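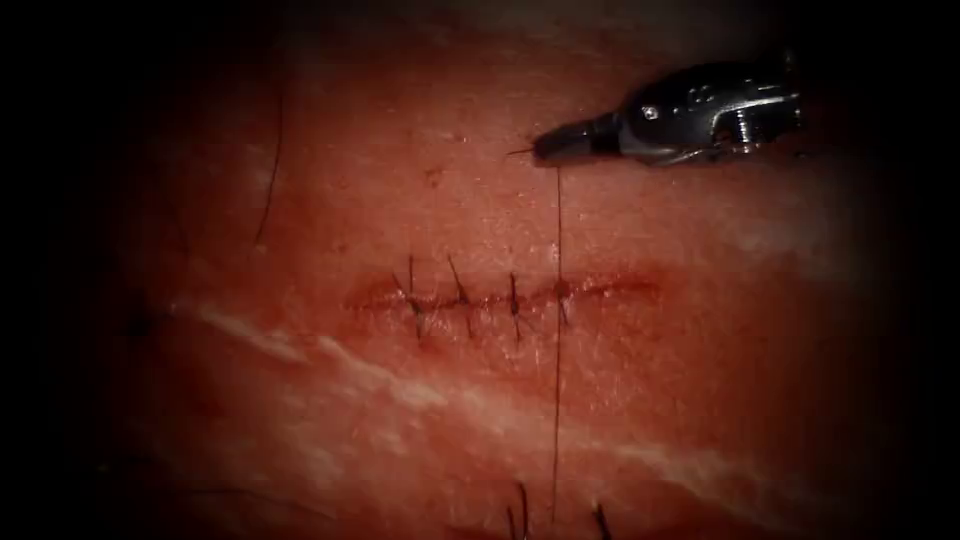 I finally finished the green coat! It's been in pieces since November, and for most of that time it lived in a bag behind the bedroom door, but the last two evenings I put the radio on and just kept going until the lining was in.

Hand stitching is my favorite part of any sewing job and I will happily talk about it to anyone who stands still. The pattern (the Tristari, long version) wants you to bag the lining by machine, and I'm sure that works fine, but I love sitting with a needle and a lap full of wool. Slip stitch all the way around the hem, small bites, a new thread every arm's length or so. Wax it first. I didn't on the left sleeve and spent a whole evening picking out knots.

The wool is from the mill shop at Mundidmont, off the remnant table, 3 yards with a flaw along one selvage that I managed to cut around. It's heavy stuff and it frays if you look at it, so I overcast every single edge before I put anything together – slow, but so worth it. The buttonholes are worked by hand too, in silk twist, and the third one is the best I've ever made. The first one is under the collar where it can stay.

Next up is a quilted vest out of the scraps, if there's enough left after the pocket flaps. I've got 33 inches of the good width and a lot of odd triangles. I think it'll go!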